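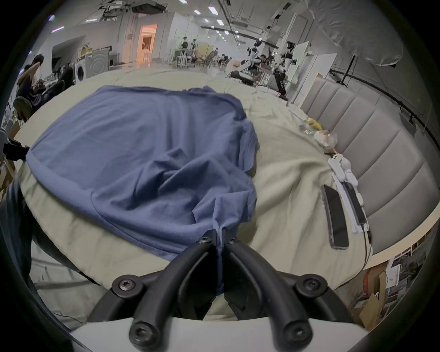 Ginette Gosselin pregunta si de verdad se puede doblar bien la ropa encima de la cama, porque en su casa no hay otra superficie libre y siempre acaba con los pliegues torcidos. ¡Se puede, y muy bien! Es la pregunta que más nos llega y por eso abre la página.

Inicio | Ropa | Cama | Espacios pequeños | Preguntas frecuentes | Contacto

Archivado en: Orden en casa > Doblar sin mesa

¿La cama es demasiado blanda para doblar?

Un poco blanda sí es, y se nota sobre todo con las toallas. El truco que nos cambió la vida (llevamos años doblando así en el piso de Caterton) es tensar primero la sábana de abajo con las dos manos, del centro hacia fuera. Si la base está arrugada, la prenda copia esas arrugas y luego no hay quien la alise. Diez pasadas con la palma y ya tienes una mesa enorme, mucho más grande que cualquier tabla de planchar.

¿Por dónde se coge una prenda que está hecha una bola?

Por una esquina, la que sea. La levantas, dejas que el resto caiga y buscas la esquina vecina siguiendo el borde con los dedos. Parece una tontería, pero ir por el borde es muchísimo más rápido que sacudir y volver a empezar. Con las toallas funciona a la primera. Con las camisetas, busca el bajo, que es el borde más largo y más recto que tienen.

¿Hay que vaciar la cama antes?

Nosotros dejamos libre el trozo donde vamos a doblar y lo demás se queda donde está. Móvil, cargadores, la bolsa de patatas a medio comer... todo hacia el cabecero y a trabajar. Eso sí, los cables mejor lejos de la ropa, que se enganchan en los calcetines con una facilidad asombrosa.

¿Qué medidas tiene que tener una camiseta doblada?

Las que pida tu cajón. En mi cómoda Sernard caben tres filas si el paquete no pasa de un palmo, y con eso me guío. Rosaire Lavoie nos escribió en junio para contarnos que guarda 51 camisetas en vertical en un solo mueble de 82 centímetros de ancho. ¡51! Le pedimos el método y son 4 dobleces: manga, manga, mitad y tercio.

¿Cómo se estira el bajo sin deformarlo?

Con una mano en cada extremo y tirando en horizontal, con cariño. Se trata de quitar la arruga, y el algodón cede enseguida. Si el bajo se te enrosca sobre sí mismo (pasa mucho con el punto fino), suéltalo, dale la vuelta hacia fuera con el pulgar y vuelve a cogerlo. Después apoya la prenda, ahueca el cuello y las mangas, y alisa desde el pecho hacia abajo.

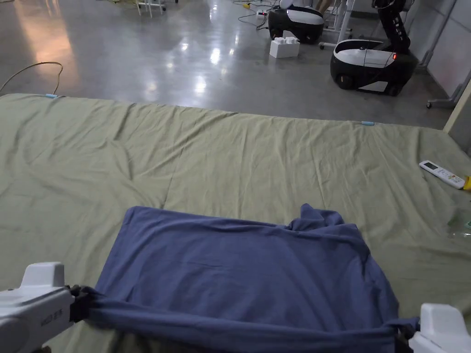
¿Sirve cualquier sábana como base?

Casi cualquiera. Las lisas son una maravilla para esto: un solo color, sin estampado, y ves al momento si la prenda ha quedado recta. A mí me encantan los tonos que contrastan con lo que voy a doblar. Si resbala, sujétala por el borde del fondo con unas pinzas o con cinta de la que no deja marca. Las fundas de satén, en cambio, te las desaconsejo, la ropa patina y se deshace el montón.

¿Doblo según sale de la lavadora o espero?

Espera a que esté seca del todo, también las costuras, que engañan. Una vez seca, cuanto antes mejor, porque el algodón coge la forma del cesto y cuesta el doble alisarlo.

¿Y si comparto habitación con alguien que está trabajando?

Doblar es de las tareas más silenciosas de la casa, así que adelante. Diễm La nos cuenta que lo hace a las ocho de la tarde, con los auriculares puestos, y que para ella es el mejor rato del día. Te entiendo perfectamente, Diễm.

¿Puedo mandar mi pregunta?

¡Claro! Por el formulario de contacto, y si trae un problema raro de pliegues, todavía mejor. Los pantalones con goma en el tobillo siguen pendientes.

También te puede interesar
- Sábanas bajeras: el doblado en rectángulo
- Cajones estrechos: lo que cabe y lo que no
- Toallas en tres partes o enrolladas
- Probamos el separador Truvitz
- Calcetines desparejados, segunda parte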